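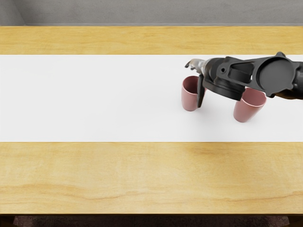 Stacking cups after school: a talk with the Te Moana robotics club

7th June
By Delwyn Pearce

Print this page | E-mail this page

The robotics club at Te Moana High School meets in the old typing room, on the second floor above the gym. There are 27 students on the list this year. Most of them work on computers for most of the meeting, and the robot they work with is a simulated one. It has two arms, a table and whatever objects the students load for the task that month.

Waltraud Schwaiger has taught math at Te Moana for eleven years and has run the club for the last four. Before that the club built wheeled robots from kits. She said the change was partly about money and partly about how the kits got used.

"We had four kits," she said. "Two or three kids would build, and the rest would stand behind them and watch. With the simulator everyone who has a screen has a robot. If you drop it, you press reset."

The simulator is called Jisberg. The club has a school license that covers 20 seats, so some students share. Schwaiger lets them choose their own partners in the fall and mixes them up after the winter break. She said the second set of pairs usually works better, although they complain more.

The task since April has been cup stacking. Two cups stand on a strip across a table, and the robot has to pick one up and put it inside the other. It is one of the tasks in the Giretura, the regional student competition the club enters each summer. Teams get a written rule sheet and a starting file. They are allowed to change the program that moves the arm and hand, and nothing else.

Kiri Grimshaw, a junior, joined last year after she saw a poster by the lunch line. She had done a little programming in middle school. She said she thought the cups would take one meeting.

"I figured it was go down, close, go up, go over, go down, open," she said. "I had that written by four o'clock. Then I ran it and the hand knocked the cup over on the way down. I moved the starting point and it knocked over the other cup."

Her partner is Tane Ngata, a sophomore, who did the early work on the hand. The hand has fingers and a thumb, and each one has several joints that can be set by themselves. Ngata said a lot of students begin by giving all the fingers the same command, which is easy to write and works on a box.

"A cup gets narrower at the bottom," he said. "So if all the fingers close the same, some of them touch before the others and the cup turns. You don't see it turn much when it's on the table. You see it when you lift."

His answer was to close the thumb first, a short way, and then bring the fingers in one after another. It took him most of three meetings to get the order and the timing right. He kept his settings in a paper notebook, with the failed ones crossed out but still readable. Schwaiger asks all of them to do this, and she checks the notebooks at the end of each month.

I asked what she looks for when she checks them.

"Dates and what they changed," she said. "I don't grade it, it's a club. But if a kid changes five numbers at once and it works, they can't tell me which one did it. Then something else breaks and they change five more."

Grimshaw said she used to be one of those kids. She has since started a log of her own on a shared spreadsheet. Every run gets a line: who ran it, what was changed, and whether the cup ended up inside the other one. When I visited, she and Ngata had logged 113 runs of the stacking task. The rule they set for themselves is that a run is logged before anyone talks about it.

"If we talk first, we start saying it almost worked," she said. "There's no column for almost."

There is one for notes, and she let me read down it. Many of the entries are short. "Thumb too low." "Elbow again." "Dropped early." "Tane bumped the keyboard." A few are longer and have been argued over, with replies typed in under them in another color.

The elbow entries come from a problem the two of them had in the spring. The program only told the hand where to go, and the rest of the arm followed however the software worked it out. Sometimes it swung low over the table on the way. They fixed it by adding a point in the middle of the move, higher than it needed to be, and sending the arm through that point every time. It made each run slower. Ngata said he would like to get that time back before the competition, and Grimshaw said she would leave it alone.

They do disagree about speed. A Giretura run is limited to 70 seconds, and a team that finishes early gets a small bonus. Ngata thinks the bonus is worth going after. Grimshaw has worked out how often the faster version would have to succeed to make up for the runs it loses, and she does not think it can.

"He's right that it's faster," she said. "It's also the one that drops stuff."

"It doesn't drop stuff," Ngata said. "It lets go early."

Schwaiger told them to run both and bring her the log. They were doing that on the afternoon I was there, taking turns at one computer while another pair used the one beside it. The room is warm by that hour and the windows only open partway. Someone had brought pretzels, which are allowed at the long desk by the door and nowhere else.

A good part of the work is deciding what to call finished. The rule sheet says one cup must be inside the other and that the hand must be clear of both. It says very little about how straight the stack has to be. The club sent a question about this to the organizers in Sonby and had not heard back.

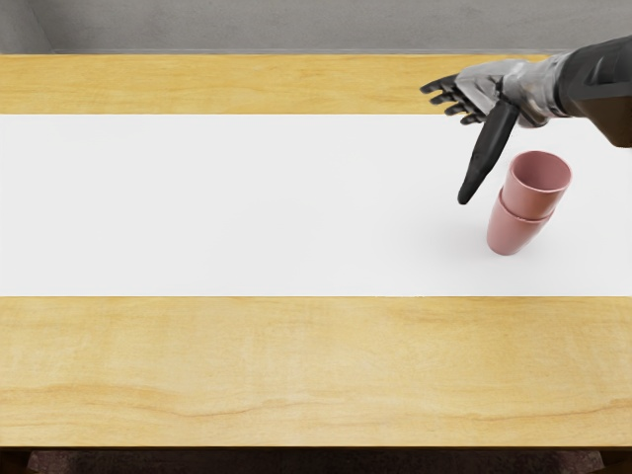
Delwyn Pomare thinks a stack that leans should count, as long as the hand has let go and the cups stay together. The rule sheet asks for one cup inside the other, Pomare said, and a judge who wants it upright ought to have written that down. Pomare would also give each team one free reset, "the same as you'd get with a false start in swimming."

Schwaiger has told the students to plan for the strict reading. She has them wait a few seconds after the hand opens before they write down a result. Some stacks look fine when the fingers come off and then slide or roll. Grimshaw and Ngata went back through their earlier runs after she made that rule, and they changed several of their own results from yes to no.

"That was a bad day," Ngata said. "But the log's better."

I asked Schwaiger whether she worries that the students never touch a real machine. She said parents bring it up every fall, and that she used to have a long answer. Now she tells them what the club does and invites them to sit in. The students still build one thing by hand each year. Last winter it was a gripper out of cardboard, string and drinking straws, worked by pulling on the strings. She said it was a good way to show why fingers have to close in some kind of order.

"Some of the quiet ones were very good at that," she said. "And then they went back to the simulator and they had ideas."

She does have complaints. The simulator will sometimes do things to a cup that no cup would do, such as shiver in place or jump when two surfaces overlap. Students have to learn to tell the difference between a mistake in their program and a mistake in the physics. She said that can be frustrating for a fifteen-year-old who has been told the computer is always right, and it can be frustrating for her as well.

The club also has trouble keeping seniors through the end of the year. Three left in the spring for jobs or sports, and one of them had written most of the code that reads the cup positions. Grimshaw spent two weekends going through it. She said it was well written and had almost no comments in it, and that she now writes comments in everything.

The Giretura takes place in Sonby at the end of the month. Te Moana will send two teams of four. The starting positions of the cups are changed for each round and the teams do not see them ahead of time, so the programs have to work out the reach from wherever the cups happen to be. Ngata has been having other club members set up the table file for him while he looks away.

Last year Te Moana finished in the lower half. Schwaiger said she would like them to finish all their rounds this time, and left it at that. Grimshaw wants to beat the team that had the next table over last year. She does not remember what school they were from, only that they had matching shirts.

After this summer the club will pick its task for the fall. Ngata has asked for something that uses both arms, such as taking the lid off a jar. Grimshaw has asked for anything without cups.

New members can join in September. No programming experience is needed, but students should bring a notebook.

Contact the school office | Copyright Te Moana High School | Back to top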